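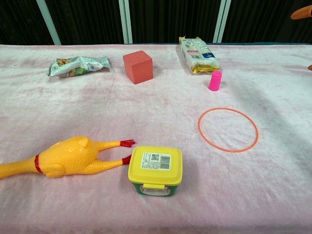
Section 2: Setting up your Nisonora dehumidifier

I've had one of these running in my back bedroom since December, so I've added my own notes to the steps. Take your time over it, the whole job is easy enough!

1. Stand the unit upright and leave it for 12 hours before you plug it in. I know, it's annoying. Go and do something else.

2. Pull the water tank out from the front (it's stiffer than you'd expect) and peel off the two strips of tape inside. Check that the little float moves up and down freely.

3. Slide the tank back until it clicks. No click, no start – I lost half an evening to that one.

4. Plug it straight into the wall.

Caution: don't use an extension lead, and don't run the unit in a bathroom.

5. Press Power, then hold Mode until the fan light blinks. Set the humidity to 55 for an ordinary room, or a bit lower if you're drying washing.

Note: if the display shows 1064, that's just the software number and it clears by itself. A flashing red drop means the tank is full or hasn't been pushed home.

6. Shut the windows and the door, and leave it be for the first night. Mine gurgled a fair bit to begin with, then settled down.

Filters are part 3297, and I get mine from Stestoren. Alaric Sorensen washes his under the tap and swears by it, but let it dry fully before it goes back in.

Emptying the tank is covered in Section 3.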